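From: Firdevs Bilgin
To: Joltcombe Craft Room list
Date: 2018-01-10
Subject: Re: Sponges, and the yellow shelves

Chiyo Tsuji wrote:

> Hello all,
>
> Can we please agree on what happens to the sponges? I went in to
> set up for the stencilling group and there wasn't one I would have
> trusted near paint. The ones with the scouring side had been used
> on the glue pots and the plain ones had been used on everything.
>
> I also think the yellow shelves are in the wrong place. You can't
> put anything down on the white top without knocking into them.
>
> If we need to buy more I'm happy to order from Banent again, but
> I don't want to do that every month.
>
> Chiyo

Hello Chiyo and everyone,

I went in this morning and had a go at sorting them. I emptied the bucket under the sink and the tub by the window and threw out anything that had gone hard or smelled. The ones worth keeping are now up by the yellow shelves at the wallpapered end. I haven't put them in boxes yet.

We have two sorts and they keep getting mixed up. The coarse cellulose ones with the big holes are for dabbing and for wetting paper. They are no good for scrubbing and they tear if you try. The foam ones with a scouring layer are for washing up, glue pots and the table. Please don't use those on the stencils. Asau lost the edge off two of the leaf stencils in September that way and we had to cut new ones.
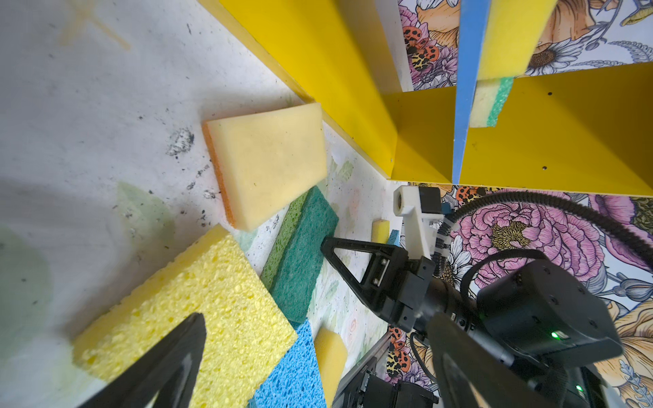

Sponges on the white top, next to the yellow shelves

I have tried wedging a couple against the blue divider and they stay put there, so that could be the place for the scouring ones. The cellulose ones could go in a shallow tray on the white top. I measured the gap beside the shelves and a tray 83 cm long would be too tight with the door open, so something shorter. If anybody has an old seed tray at home, that would do.

On the shelves, I would sooner leave them where they are. Grigaitė and I moved them once before and it meant filling the holes and touching up the wall, and there is no more of that wallpaper to be had. I asked at the shop. The peonies and beetles are a discontinued pattern and the last of the roll went behind the radiator. Could we try keeping the white top clear for a few weeks first?

The white top itself needs a proper clean. There are specks all over it and a black mark near the middle that I haven't tackled. Does anyone know what made it? If it's ink I will try surgical spirit, and if it's the stove blacking then I would like to know before I rub it in further. I have some 600 grit paper but would rather not start on the paint with that.

Chiyo, please hold off on the Banent order until I have counted what's left in the cupboard. I'll do that when I'm next in and write to the list.

Firdevs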